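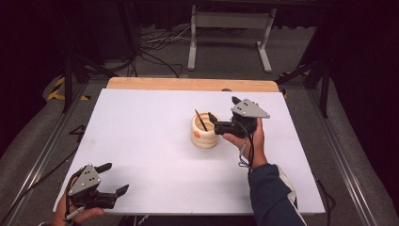

Un pot est un récipient ouvert vers le haut. Il possède un fond, une paroi et un bord. La paroi peut être lisse ou présenter des reliefs. Sur le pot crème posé sur le plateau blanc, elle est formée de bourrelets horizontaux arrondis, placés les uns au-dessus des autres comme des anneaux. On dit que cette paroi est annelée. Une tige mince et sombre est rangée dans le pot. Elle ne se tient pas droite : elle penche, et son extrémité supérieure dépasse du bord. Cette fiche explique pourquoi une tige penche dans un pot et à quoi servent les anneaux.

Pourquoi la tige penche-t-elle ?

Une tige mince posée debout sur sa pointe tombe presque toujours. Sa base est très petite. Dès que son centre de gravité n'est plus exactement au-dessus de cette base, le poids fait basculer la tige. Le centre de gravité est le point où l'on peut considérer que tout le poids d'un objet est appliqué. Pour une tige régulière, il se trouve au milieu de la longueur.

Dans un pot, la tige bascule aussi, mais elle est arrêtée par la paroi. Elle a alors deux points d'appui : l'un en bas, sur le fond, l'autre en haut, contre le bord. Avec deux appui bien placés, la tige reste immobile. On appelle cette situation un équilibre.

L'inclinaison dépend de deux mesures : la largeur intérieure du pot et sa hauteur. Dans un pot large et bas, la tige penche beaucoup. Dans un pot étroit et haut, elle penche peu. Un verre à crayons est donc souvent plus haut que large.

Quand le pot se renverse-t-il ?

La tige appuie sur le bord et pousse le pot vers le côté. Si elle est légère, le pot ne bouge pas. Si elle est longue et lourde, une grande partie de son poids se trouve à l'extérieur du pot, et l'ensemble peut se renverser. Trois grandeurs interviennent :
la masse du pot ;
la largeur de son fond ;
la longueur de tige qui dépasse.

Prenons un pot de 600 grammes et une tige de 36 grammes. Le pot est bien plus lourd que la tige, et il reste debout si la tige ne dépasse pas trop. Avec un gobelet en carton de 5 grammes, la même tige peut suffire à tout faire tomber.

À quoi servent les anneaux ?

Les reliefs d'une paroi ont plusieurs effets. Le premier concerne la rigidité. Une feuille de papier plate se plie sous son propre poids quand on la tient par un côté. La même feuille pliée en accordéon résiste mieux dans le sens des plis. Des anneaux autour d'un récipient à paroi mince agissent de façon comparable : ils l'empêchent de s'écraser quand on le serre. Les boîtes de conserve ont souvent de petites ondulations pour cette raison.

Le deuxième effet concerne la prise. Les doigts se logent dans les creux entre les anneaux et glissent moins vers le bas. Le troisième est décoratif : la lumière éclaire les parties bombées et laisse les creux dans l'ombre.

Expérience : mesurer l'inclinaison

Matériel : un pot étroit, un pot large, un crayon neuf, une règle, une feuille de papier, un rapporteur.

1. Pose le pot étroit sur une table horizontale.
2. Place le crayon dedans, la pointe vers le haut, et lâche-le doucement.
3. Tiens la feuille verticalement derrière le pot. Trace une ligne dans le prolongement du crayon.
4. Mesure avec le rapporteur l'angle entre cette ligne et le bas de la feuille.
5. Recommence avec le pot large.

Note les deux angles dans un tableau, avec la largeur et la hauteur de chaque pot. Plus l'angle est proche de 90 degrés, plus le crayon est droit. Si le crayon glisse au fond, mets une rondelle de papier absorbant dans le pot et refais la mesure.

Vocabulaire

Annelé : qui porte des anneaux en relief.
Bord : partie supérieure de la paroi, autour de l'ouverture.
Équilibre : état d'un objet qui reste immobile sous l'effet des forces qu'il subit.
Paroi : partie du récipient qui relie le fond au bord.

Fiche Brevodex, série « Objets de la maison », mise à jour le 21/07/2019. Fiche suivante : le couvercle.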